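Chapter 6
Weighing Things at Home

Before you start: you'll need a digital kitchen scale, a couple of light containers, something dry to weigh, a pencil and the back page of your workbook. If your scale runs on coin batteries, check them now. I can't tell you how many times I've had everything laid out and then had to go rummaging in the third drawer down.

I grew up in a house where nothing got weighed. Flour went in by the cup, rice by the handful and dog biscuits by however much the dog could talk you into. It all tasted fine and the dog was enormous. So when I moved to Bretmont for my first teaching job and found a set of scales in the kitchen of the flat, I had no idea what to do with them except weigh my own letters, which I did, a lot, for no reason.

What got me properly interested was muesli. I'd been buying the Goswood stuff from the shop on the corner and decided I could make it cheaper, and I could, but I couldn't make it the same twice. One batch would be all sultanas. The next was like eating a doormat. I was measuring everything with the same mug and filling it to the same line, and I was quite cross about it until I put a mug of oats on the scale and then a mug of almonds and saw the two numbers weren't even close. A mug tells you how much room a thing takes up. It doesn't tell you how much of the thing there is - and if you shake the mug, or pack it down with your thumb, even the room changes!

That's really the whole of this chapter, and the rest is practice. We'll do volume against mass first (you met both in Chapter 4, so go back and have a squiz if they've gone fuzzy), then taring, then portions, and we'll finish with the long activity where you plan a week of snacks for a bushwalking group. The long one is a fair bit of work. Leave yourself an afternoon.

Words for this chapter

Mass: how much stuff there is in an object. In the kitchen we measure it in grams or kilograms, and most of us say "weight" when we mean it. I'll do that too, all the way through, and your science teacher can take it up with me.

Tare: setting the scale back to zero with the container already sitting on it, so the container doesn't get counted.

Gross and net: gross is the food plus whatever it's in. Net is the food by itself. Have a look at any packet in your pantry and you'll find the net weight printed on it somewhere, usually in the smallest writing they could get away with.

Resolution: the smallest step your scale can show. Mine goes up in single grams, so it's no use at all for a pinch of saffron.

A bit about taring

Switch the scale on with nothing on it and wait for the zero. Put your container down. A number comes up, and that's the container. Press the tare button (it might say T, or Zero, or have no label whatsoever) and the number goes back to zero. Now add your food.

If you lift the container off again you'll get a negative number. Every class I've ever taught has put up a hand at this point to say the scale is broken. It isn't. It's showing you the weight of the container you took away, with a minus in front, and if you forgot to write that down earlier, well, there it is.

Use the lightest container that will do the job. Scales have an upper limit, and the pot you're weighing into uses up part of it even after you've tared. I once tried to weigh soup in a cast iron casserole and got an error message before the soup went anywhere near it. Baskets and plastic bowls are good. Keep your sleeves and elbows off the platform as well, and don't lean on the table if it's a wobbly one.

Dry food can go in by scoop or by spoon. I like a scoop for getting most of the way there and a spoon for the last few grams, but it depends on the packet.

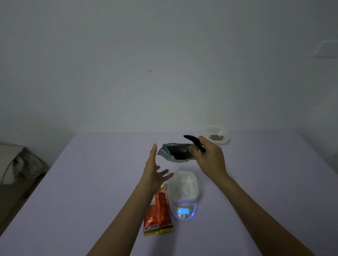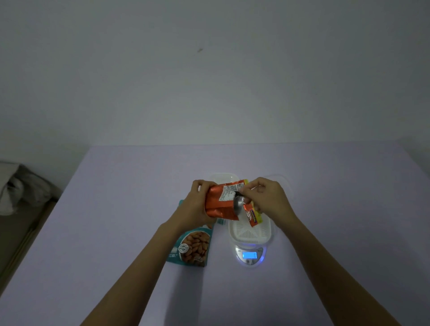
Scoop and pouch in the first, spoon and packets in the second, with a basket on the scale both times.

Add slowly as you get near your number. The display lags a little on most home scales, so if you keep shaking the packet until it reads 40 you'll end up past it. Stop a bit short, let it settle, then add the rest. Going over isn't a disaster, you can always take some out, but please don't tip it back in the bag if you've had your fingers in it.

Try it now

1. Weigh an empty container and write down what you get.
2. Tare, then add dry food until the display reads 40 grams. Write down the gross weight and the net weight.
3. Empty the container, tare again and do it by eye, with the display covered by a tea towel. How far off were you?
4. A full tub of Aryee trail mix has a gross weight of 1653 grams. It holds 40 serves of 40 grams each, with nothing left over. What does the tub weigh?
5. Repeat step 3 with a different food. Were you closer, or worse?

Keep your answers. We'll want them again in Activity 11, where you'll be comparing the by-eye numbers across the whole class.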